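How Do You Shop for a Robot?

Hi, it's Funmilayo again! Last Monday I sat down with my friend Xiuying Cai to plan what our workshop in Gevunthorpe should buy next year. Shopping for robot gear is a bit like shopping for a bike. The bike is one price, and then come the helmet, the lock and the pump (and you forgot the bell, didn't you?).

Our budget is $3,000. That sounds like a mountain of money! But a robot's hand, called a gripper, can eat up a big slice of it all by itself. So before we spend anything, we ask what the gripper has to pick up. Big soft things? Skinny slippery things?
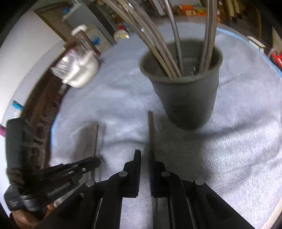
Two grippers, two thin rods standing up, and a gray cup full of bendy ones.

Look at the ribbed strips on the insides of the two upright fingers. Pads like that help a gripper hang on, and they can wear down like the soles of your sneakers. I put $50 on our list for new ones. Xiuying wanted $10 for extra cups and things to practice with, and I said yes right away.

Whatever is left goes in the "uh-oh" pot, for stuff that breaks. Stuff always breaks! What would you put on your list?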